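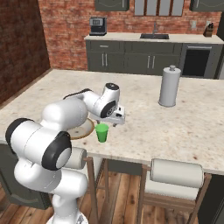 Grodard Kitchen Episodes

Data card and README, release of 2023-10-31

Summary

Grodard Kitchen Episodes is a set of simulated manipulation episodes used to test one question: does a policy trained on a small number of demonstrations do better if some of those demonstrations begin from a bad position? We call the method staggered starts. The release holds the episodes, the evaluation starts, the training settings and the scoring script. There is no real-robot data in it.

The set contains 1387 training episodes and 100 evaluation starts. All of them use a single seven-jointed arm with a parallel-jaw gripper, fixed beside a kitchen island. The arm doesn't move around the room.

What the tasks are

Each episode has one short instruction and one success test. The objects are ordinary kitchen things such as cups and plates. Tasks fall into these groups:

lift - pick up the named object and hold it clear of the counter
shift - move the named object to the other side of a second object
stack - put the named object on the plate
upright - stand a cup that has been laid on its side

The upright group was added in July, after the first round of training, and has fewer episodes than the others. Results for it should be read with that in mind.

How the episodes were made

Demonstrations were driven by an operator using a hand controller and recorded at the simulator's control rate. An episode is kept if the success test passes and stays passed until the end of the recording. Failed attempts are not in the main folder. A selection of them is in the folder called rejected, unsorted.

For a staggered start, the simulator takes a kept episode, picks a point in the approach, and pushes the gripper away from its path by a random offset. The operator then finishes the task from there. The push itself is cut from the recording, so the policy never sees an action that leads away from the object. It only sees the recovery.

Offsets are drawn evenly within a box around the gripper. Draws that would put any part of the arm inside the counter or another object are thrown away and drawn again. This means starts close to the counter are slightly less common than starts above it. We haven't corrected for that.

The room

The kitchen layout is called Hawthorne in the files. Walls, cabinets, stools and the larger fittings stay where they are in every episode. Counter texture, lighting and the placing of small objects change between episodes. A second layout, Zondstead, is used for evaluation only and never appears in training.

Brick, marble and wood textures come from the simulator's standard library. They repeat if you look closely, and a policy could in principle use the repeats to work out where it is. We tried swapping the counter texture for a flat colour at test time and the scores hardly moved, but this was a quick check and is not part of the reported results.

What is in each episode

instruction.txt - the task in one sentence
states - joint positions, gripper opening and object poses
actions - end-effector moves and a gripper command
views - colour images from a fixed viewpoint and from the wrist
meta - layout name, random seed, task group and whether the start was staggered

Object poses are included for scoring and for debugging. The policies in our results were not given them.

Results

We trained the same network twice, with the same number of episodes each time. The plain run used ordinary demonstrations only. The staggered run replaced a share of these with staggered starts. Both were tested on the 100 evaluation starts, one attempt each, with a limit of 1000 control steps.

The staggered run completed 73 of the 100. The plain run completed fewer, and most of the gap came from attempts where the gripper first closed beside the object. The plain policy tended to carry on as if it had hold of it - lifting, moving across and opening over the plate with nothing between the fingers. The staggered policy more often went back down for another try.

On the stack group the two runs were close. Letting go at the wrong height was the usual fault in both, and staggered starts do nothing for that, as the offsets are only applied during the approach. We would expect offsets during placing to help but haven't tested it.

Both runs lost ground in Zondstead. Per-layout and per-group scores are in the results file.

Known problems

Thin-walled cups sometimes jump when gripped by the rim. This is a contact fault in the simulator. Affected episodes were removed when we found them, but a few may be left.

In some episodes the upper part of the arm hides an object from the fixed view for much of the approach. We kept these. If your method uses only the fixed view, you may want to filter by the visible field in meta.

The instruction wording is narrow. Nearly all of it follows a handful of sentence patterns, and the set is not suitable for testing how well a policy understands language.

The success test for shift looks only at final position. An object that has been knocked across the counter will pass.

Running the scoring script

Unpack the archive, install the packages in requirements.txt and run score.py with the path to your results folder. The script expects one file per evaluation start, named by seed. Missing files are counted as failures. Please don't tune on the evaluation starts - use the Filledach split, a held-out part of the training episodes kept for that purpose.

Changes

Second release: upright group added, contact fault episodes removed, visible field added to meta.
First release: lift, shift and stack only. Scores from it can't be compared with the ones above.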